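4.3 Filing and retention of the calibration record

The Trostivby bench scale keeps the last 100 calibration results in its internal memory. When the memory is full, the oldest result is overwritten without a prompt. For this reason a paper record must be kept for each scale, starting on the day of installation. Firmware issued before April does not print the serial number on the slip; write it in by hand.

What you need
Calibration weight, 300 g (supplied)
Printer module, Gadeo type, with paper loaded
Record sheets, form 5 (copy from the back of this manual)
One ring binder for each scale

Printing a result

1. Switch the scale on and let it warm up for 10 minutes with the pan empty.
2. Check the level bubble. Turn the front feet until the bubble sits inside the ring.
3. Press and hold CAL until the display shows C-0.
4. Wait for the stable mark, then press CAL once. The display shows C-300.
5. Place the calibration weight in the center of the pan. Do not touch the bench until the display shows PASS or FAIL.
6. Press PRINT. The slip shows the result, the offset and the memory position.
7. Remove the weight and return it to its case.

CAUTION: Handle the weight only with the tweezers or the gloves supplied. Skin oil changes the mass and cannot be fully removed by wiping.

Note: If the display shows FAIL, repeat steps 3 to 6 once. After a second FAIL, take the scale out of use and see section 7.

Filing the slip

1. Copy the result, offset and memory position onto the record sheet. The slip is thermal paper and fades - the sheet is the record, the slip is only the backup.
2. Staple the slip to the sheet in the box marked S. Do not use clear tape over the print.
3. Sign the sheet and enter the room temperature.
4. Place the sheet at the front of the binder, so that the newest result is read first.
5. Lay the binder flat if it is less than half full. A thin binder stored upright lets the sheets sag and tear at the holes.

Keep current and closed records in separate binders of different colors. A binder is closed when it holds 100 sheets or when the scale is replaced, whichever comes first. Write the scale number and the first and last dates on the inside of the cover.

CAUTION: Do not store records above a heater or in direct sunlight. Thermal slips can turn black.

Sultari service staff will ask for the current binder at each visit. Where the scale is covered by a Boateng extended service plan, closed binders must be kept for 5 years. Without a plan, follow your own site rules.

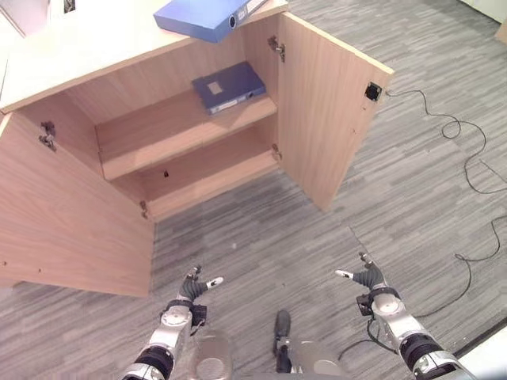
If a sheet is lost, print the stored result again from MENU, LOG, PRINT, and mark the new sheet COPY. Results that have already been overwritten cannot be recovered. Enter the missing memory position on a blank sheet, sign it, and file it in order.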